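Open shelf unit

An open shelf unit is a piece of storage furniture made of side panels joined by one or more horizontal boards, with no doors and often no back. It is used in kitchens, pantries and hallways for dry food, crockery and small household goods.

Construction

The simplest units have two upright sides, a shelf board and a low rail across the front at floor level. The rail stiffens the frame and stops things rolling underneath. Boards are fixed with screws, dowels or pegs set into drilled holes. The Plemano pattern, once sold in flat packs by the Lirnen works at Furtună, was 600 mm wide and came with 6 pegs and a tin of paint. It was dropped from the Udent catalogue one November and is now found only second-hand.

Finish

Painted units are common where the furniture is likely to be wiped down often. Sides and shelves may be given different colours. Paint wears first along the edges of the panels, and corners may chip down to bare wood where two boards meet.
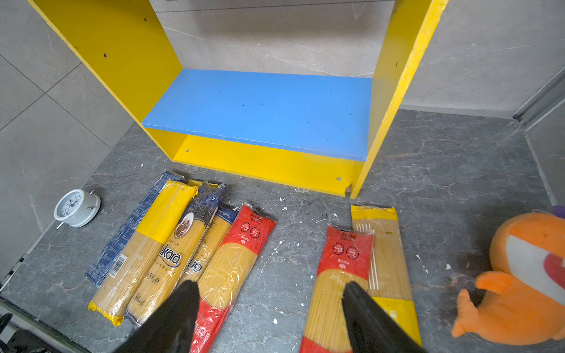

Use for dry goods

Dried pasta, rice and flour are usually kept on the lower shelves. Long packets such as spaghetti can be laid flat, side by side, with the ends facing outwards, or stood upright in a tall jar. Packets laid flat need a shelf at least as deep as the pasta is long. Opened packets are folded over and clipped, and older stock is moved to the front.

See also: Bookcase; Larder; Plate rack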